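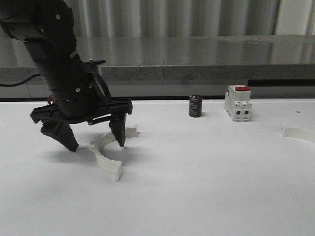

When do you have to redo the risk assessment on a small arm? Any time the task, the tooling, the parts or the layout changes. A new gripper finger counts. A new part with a sharp edge counts too.

I've been rewriting the bench rules for our small-arm cells at Landeg this month and people keep asking for them, so I'm posting the main ones. These are our house rules. They sit on top of the robot standards and don't replace any of them.

Rule 1. Every program has an owner and the name is in the header. If the header is blank, the program doesn't run. We had 98 programs on the shared drive in August and a lot of them had no name at all. Those are archived now.

Rule 2. First run of any new or edited program is at reduced speed with a hand on the enable switch. This includes "I only changed one waypoint." One waypoint is how you put a finger into the table.

Rule 3. Parts on the bench are the parts in the task sheet. If you want to try something else, write a new sheet. It's one page -- takes less time than arguing with me.

Rule 4. Electrical parts used for handling trials are never wired to anything. Capacitors get discharged and checked with a meter before they go in the parts bin, even new ones. Put your initials on the bin card.
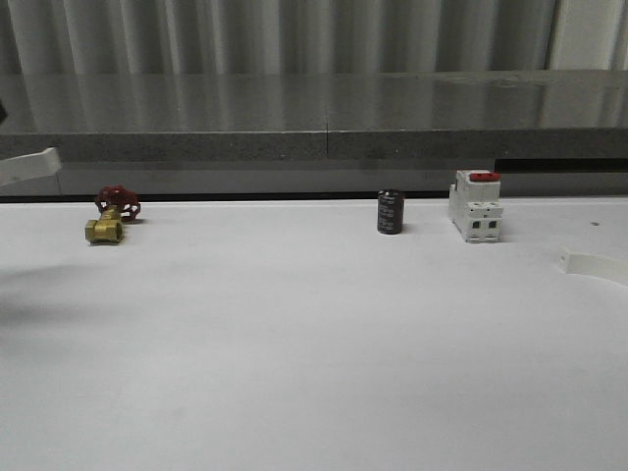
Who is allowed to clear a protective stop? The person running the cell, after they have looked at the cell and written down what tripped it. Clearing it from the desk or over remote is out.

That one came from our log. Branislav Šimek went through 3,629 entries for the Drekness cell and found 955 resets with nothing in the cause field. You can't fix a cause you never wrote down. The field is mandatory now, and "unknown" is allowed as long as you say what you checked.

Rule 5. Cables get a look at the start of every shift. Run the arm slowly to its far positions and watch the slack. If a cable pulls tight or rubs on a joint, stop and reroute it. Tape is a fix until lunch.

Rule 6. Grip force goes in the task sheet as a number. "Low" is not a number. Printed parts and metal parts don't share a setting unless somebody tested both and signed for it. 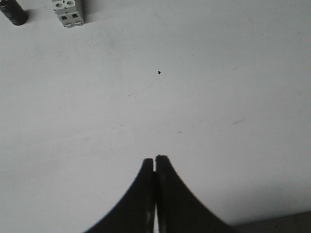 Rule 7. Wipe the bench before a logged run and again after. Crumbs and filings end up in the finger faces and then your grip results drift and you spend a day blaming the software.

Rule 8. Anyone can stop a run for any reason and doesn't have to explain it first. Talk afterward.

That's all 8. The Kekach team uses the same list with a different rule 5, as their cables run inside the arm. The Groramero people asked for a version with pictures, and I'm working on it.

One more thing on sign-off. We used to do it by email and it got lost. Now it's a paper sheet clipped to the cell, old fashioned but you can see from across the room if it's missing.

Next review is Wednesday. If you run small arms and have a better rule for remote access, reply here -- ours is two lines long and needs work.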